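Home Learn Young Readers Government Courts Glossary Search

What Is a Referendum?
An explainer for readers aged 9 to 12
Prepared by the Bradgate Civic Learning Office
Last reviewed 6 Aug 2018

Most of the time, adults choose people to make decisions for them. These people are called representatives. They meet in a parliament, a congress or a town council, and they vote on laws and plans.

Sometimes, however, a question is given directly to the voters. They are asked to decide it themselves, usually by marking "yes" or "no" on a piece of paper. This kind of vote is called a referendum.

How is it different from an election?

In an election, voters choose a person or a party. In a referendum, voters choose an answer. There are no candidates, and no one wins a job at the end of it.

A referendum may be held in a whole country or in one small town. The question may be very large, such as whether to change a constitution. It may also be quite small, such as whether a town should build a new library. 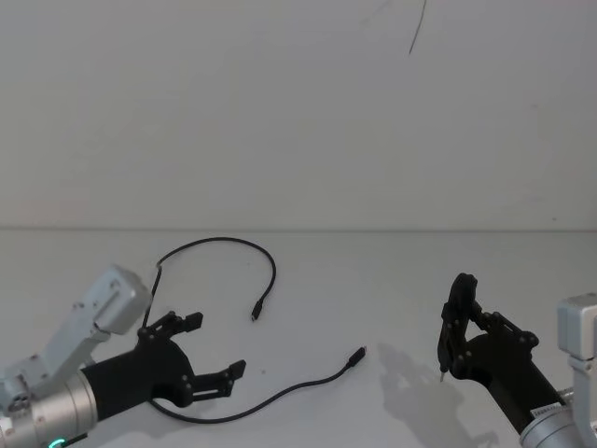
Signe Gunnlaugsson wrote to the Office to ask why every law is not decided in this way, given that it seems the fairest method. Her letter pointed out that a class can vote on where to go for a field trip, and that everyone then feels they had a say.

The Office thanks her for the question. A class vote takes a few minutes. A referendum takes months to prepare, and it costs money to print ballots, open polling places and pay the people who work there. A parliament may pass a great many laws in one year. Voters would need to study each of them, including very long ones on subjects such as taxes and shipping. For this reason, most places keep referendums for special questions.

Who writes the question?

The wording of the question matters a great deal. Read these two questions:

Should the town keep its beautiful old market?
Should the town keep its market?

Both ask for the same decision, but the first one pushes the reader toward "yes" by using the word "beautiful." A fair question does not push. In many places, a group that does not belong to any party checks the wording before it is printed.

A story: the Praria bridge vote

The following story is set in the town of Praria, where the council could not agree about a footbridge to the neighborhood of Troltside. One group of members wanted to repair the old bridge. The other wanted to close it. The council decided to ask the voters, and the referendum was set for November. 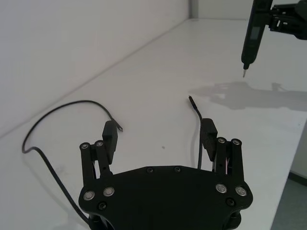
Before the vote, both sides explained their reasons. Ragnheiður Thorlacius spoke for the repair and said that children used the bridge to walk to school. Troels Fogh spoke against it and said that the money was needed for roads. They held 2 public meetings, and each speaker was given the same amount of time. This period before a vote is called a campaign.

On the day of the vote, 448 people cast a ballot. When the papers were counted, "yes" had won by 19 votes, with 4 papers set aside. A paper is set aside when no one can tell which answer the voter meant – for example, when both boxes are marked. Such papers are called spoiled ballots.

Does the result have to be followed?

This depends on the rules of the place. There are two main kinds of referendum.

A binding referendum must be followed. If the voters say "yes," the government has to act.

An advisory referendum tells the government what voters think. The government may still decide something else, although it will usually be asked to explain why.

The Praria vote was advisory. The council followed it all the same, and the bridge was repaired. 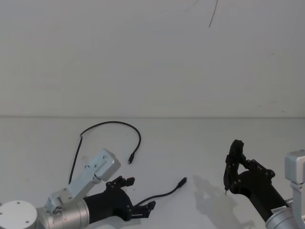
Words to know

Ballot: the paper or screen on which a voter marks a choice.
Campaign: the time before a vote when each side tries to persuade voters.
Constitution: the most important rules of a country.
Majority: more than half of the votes.
Turnout: the share of voters who took part.

Something to talk about

Ask an adult at home whether they have ever voted in a referendum, and what the question was. You may then try to write a fair question for your own class – one that does not push anybody toward an answer.

Contact the Office | © Bradgate Civic Learning Office | Back to top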